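Torgate workshop's lunch-packing arm gets its first public outing in May

Good news from the back bench at Torgate! The arm we've been bolting together on Tuesday evenings is going to the Selmont makers' fair in May, and I'm ridiculously pleased about it (and slightly terrified).

If you haven't been following along, the idea is a robot that puts a packed lunch together, one item at a time. We've called it Salameh, and so far it has cost us £322, most of which went on motors. The fingers are our 13th design, would you believe. The first few were printed in something far too bendy and could barely hold a sock.

Sandwiches have been the real headache. Bread squashes, cling wrap slides about, and if you grip too low the whole thing tips over on the way to the basket. Last week we slowed the closing speed right down and did 50 goes in one evening, which used up a lot of bread and everybody's patience, but we came home with settings we like.

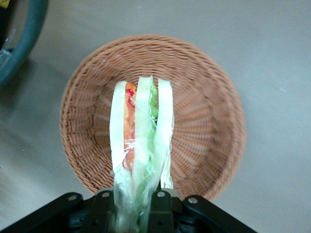

We're still arguing about whether sandwiches should go in upright or lying flat. I'm on the upright side, mainly as it leaves room for an apple, though the flat camp have a point about the filling staying put.

The Rosutau repair club are lending us a table for the fair, so we'll be next to their soldering corner from 10 in the morning. Come and say hello, and bring your own sandwich if you fancy a go. Nothing with egg, please!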